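Ticket 275 -- Fluteo tidy-up routine, small arm
Status: open
Component: grasp planner
Site: Ronorstead, bench by the window

Summary: Arm is meant to clear toys from a table into the blue bin. It finishes single bricks and stalls on most other things. Requester wants to know if the routine can go into the Breltitlow home chore trial in December.

Log

09:45 -- Reran the clear-table task with default settings, 11 attempts. Four items reached the bin. The rest timed out at the pre-grasp pose with error "no stable contact pair". Joint temperatures normal, no dropped packets.

10:20 -- Swapped the servo cable at the wrist. No change. Put the old one back.

11:05 -- Reset the table with mixed items and started again from the white-and-red block.

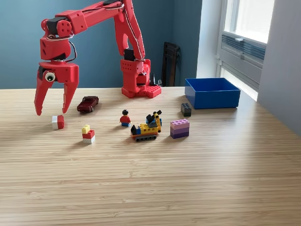
Pre-grasp pose over the two-color block, gripper open. Bin at back right.

11:30 -- Raised finger clearance by 4 mm. The block now picks cleanly. The stacked bricks do not: the planner treats each stack as one object, grips it near the top and leaves the lower part on the table. The crawler fails at segmentation, where its raised arm is read as a separate item.

13:10 -- Tried the Kováčik contact model in place of ours. Better on the car, worse on the minifigure, which tips over before the fingers close. Planning time went up to 45 seconds per item. A person clears the same table in less than that.

Reply to requester: Not ready for an unattended chore. Loose bricks are fine. Mixed toys still need someone standing by -- and that person could do the job faster by hand.

Next: split stacks before planning, retest with the blinds down, attach logs from both models.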